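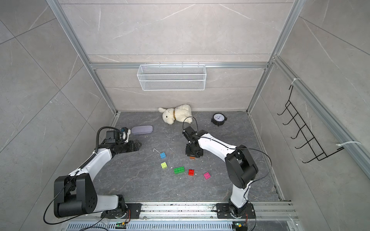

Savow Lục

The Savow Lục is an Android-based smartphone designed by Savow and sold through the Plundaner chain of phone stores and its website. It is the second handset from the company, following the Savow Dandus, and the first to use a metal midframe. The name is the Vietnamese word for "green" and is written with the dot below the vowel on the packaging, although the software shows it as "Luc" in the device information menu. The phone was sold in a single hardware version with two storage sizes.

Background

Savow was started by Eduardo Baptista and Hélder Mendes, both of whom had worked on firmware for handheld payment terminals. Its first phone, the Dandus, was a low-cost model with a removable back cover and a micro-USB port. Reviews of the Dandus were mixed. The battery life and the price were generally liked, while the display, which had a visible blue tint at an angle, and the slow fingerprint reader were the most common complaints.

Work on a successor began before the Dandus had gone on sale in all of its planned markets. Early drawings kept the removable cover. Vusumuzi Zwane, who led the hardware work on both phones, later wrote in a post on the Savow developer forum that the cover was dropped in order to make room for a larger antenna area and a gasket around the charging port. The same post states that two display suppliers were considered and that the choice was made on the basis of brightness at low battery levels.

The phone was announced in December in an online presentation. Preorders opened the same day at Plundaner. The first batch consisted of 2,012 units, of which 1,974 were shipped to buyers. The remainder were kept as replacement stock for warranty claims.

Design

The Lục has a flat glass front, a metal midframe and a plastic back with a matte finish. It was offered in dark green and in gray. The power button is on the right side and doubles as the fingerprint reader. The volume keys are on the left, below the SIM tray. The tray holds two nano-SIM cards or one nano-SIM card and one microSD card. A headphone jack is placed on the top edge.

The bottom edge carries a USB-C port, a microphone opening and a single speaker. The port supports charging and data at USB 2.0 speed only and cannot output video. The back cover is held with clips and a thin strip of adhesive. Four screws under the cover release the battery connector plate, and the battery itself has a pull tab.
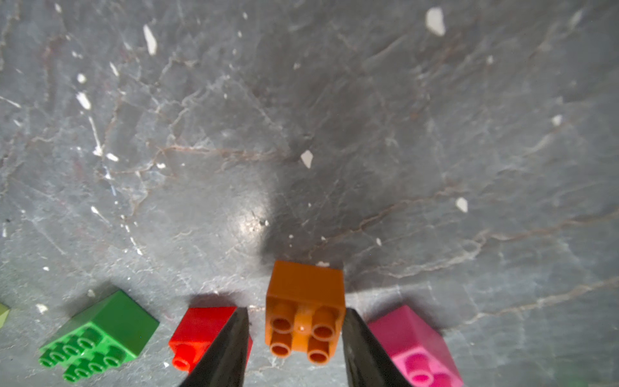
Hardware

Display. The phone uses an LCD panel with a 60 Hz refresh rate. A high brightness mode is available outdoors and turns itself off when the battery is nearly empty. There is no always-on display. A notification light is located beside the earpiece and can be set to one of several colors.

Processor and memory. The processor is an eight-core part from the middle of its maker's range. The smaller version has 64 GB of storage and the larger has 128 GB. Both have the same amount of memory. Storage speed is slightly higher on the larger version.

Battery. The battery is rated at 3,000 mAh, which is the same as in the Dandus. In the original firmware the phone limited charging power once the battery passed 80 percent, and this could not be changed by the user. A later update added a switch for the limit and a second option that stops charging completely at that level. Wireless charging is not supported.

Cameras. The main camera has a fixed aperture and electronic stabilization for video. A second rear camera is used for close focus. The front camera has no autofocus. Video recording is limited to 1080p, and the choice between 30 and 60 frames per second has to be made before recording starts.

Connectivity. The Lục supports LTE, dual-band Wi-Fi, Bluetooth and NFC. It does not support 5G. Calls over Wi-Fi were missing at launch and were added later for certain carriers. The FM radio needs wired headphones to act as the antenna.

Software

The Lục runs a lightly changed version of Android. Savow added its own camera program, a file manager and a settings page named Limits, where background use can be restricted for each app. No third-party apps are installed at the factory apart from the Plundaner store app, which can be removed.
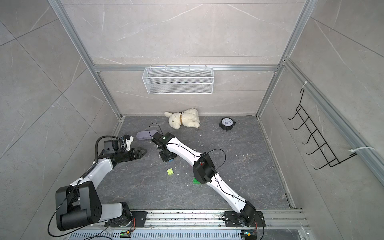 Updates were delivered in three stages, beginning with owners who had signed up for test builds. The first update corrected a fault in which the proximity sensor stayed active after a call and kept the screen dark until the power button was pressed. The second changed the behavior of the fingerprint reader, which had been unlocking the phone when the power button was touched in a pocket. After this update the button has to be pressed and not merely touched, unless the older setting is turned back on.

The software work was managed by Idalina Fonseca. The bootloader can be unlocked with a code requested from Savow. Unlocking erases the phone and does not by itself end the warranty on the hardware. Kernel source code was published on 3/1/25, after several requests from owners on the forum.

Accessories

Savow sold a clear case, a folding cover and a tempered glass screen protector. The folding cover contains a magnet that switches the display on and off. Cases made for the Dandus do not fit, as the camera opening is in a different position. A charger was not supplied in the box, which held the phone, a USB-C cable, a SIM tool and a printed guide.

Reception

Reviewers generally described the Lục as a clear step up from the Dandus in build and display. Ermelinda Azevedo, in a long review on her own site, praised the ease of replacing the battery and the short list of preinstalled apps. She was critical of the speaker, which she found thin, and of the close-focus camera, which she rated below a crop from the main camera. Other reviews pointed to the lack of 5G and to the unchanged battery size.

Plundaner later cut the price of the 64 GB version by 40 dollars. The 128 GB version stayed at its launch price until it was removed from the store.

See also

Savow Dandus
Plundaner
Comparison of phones with user-replaceable batteries

Categories: Android phones | Savow | Phones with a headphone jack | Dual-SIM phones

Contact the editors | Copyright and reuse | Back to top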